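Re: [manip-learning] Relabelling failed demos, does it help?
Date: Jun 20, 2021

On the list last week, someone from the Jenlow group wrote:

> We tried relabelling failed teleop demos with whatever they
> ended up achieving, and training on the lot. On our drawer
> task it made things worse. Has anyone had luck with this on
> a task with more than one stage? I'm close to binning the
> whole idea, but I'd hate to do that if we've just set it up
> wrong.

Please don't bin it yet! We've been at this since April on the two-arm setup at Korska and I'm pretty excited about where it has landed, so forgive the long reply.

We got the same result as you at first. Relabelling whole episodes hurt us badly. A failed demo is usually fine for most of its length and then goes off the rails, and if you relabel the lot with the final state you're telling the policy that all the good early motion was aimed at a bad ending. Ours learned to hover. It would come in beautifully and then dither in front of the door as if it couldn't remember what it came for.

What changed things was cutting the episodes first. We use the Valasance segmenter (the small one, nothing fancy) to split each demo wherever the gripper speed drops and the contact estimate changes, and then we relabel each piece on its own. The good early pieces keep their original goal. Only the piece where it went wrong gets a new one, and if that piece is very short we throw it out.

We have 1,173 pieces after cutting, from 400 demos, and 134 of those demos were failures we would have deleted a year ago. Same network, same training schedule, same colour jitter. The policy trained with the cut-up failures is much better at recovering when it misses the release button on the first press, and that's where the old one always fell over.

The test task is opening a microwave, which sounds dull and is a lovely little problem. The button is low on the panel, the start button is right above it, and the arm that presses is not the arm you want anywhere near the door when it swings.
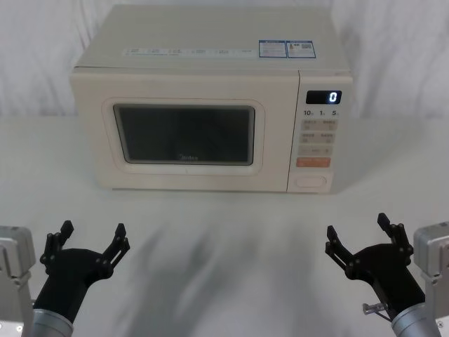

We also tried swapping which arm does the pressing halfway through collection, and I'd recommend that to anybody. It costs you a bit of operator patience but the policy stops assuming that one side always goes first. I don't have clean numbers on it yet – Eide is rerunning that comparison on their rig with a different oven, so treat it as a hunch.

Two things to check on your drawer task. Is your cut-off for short pieces too low? Ours was, and we were feeding it a lot of twitches. And are you relabelling from the camera or from the joint readings? We had more luck with the joints, as our camera labels went funny whenever a gripper blocked the handle.

Happy to share the cutting script if it's any use. It's messy and the comments are mostly notes to myself, but it runs.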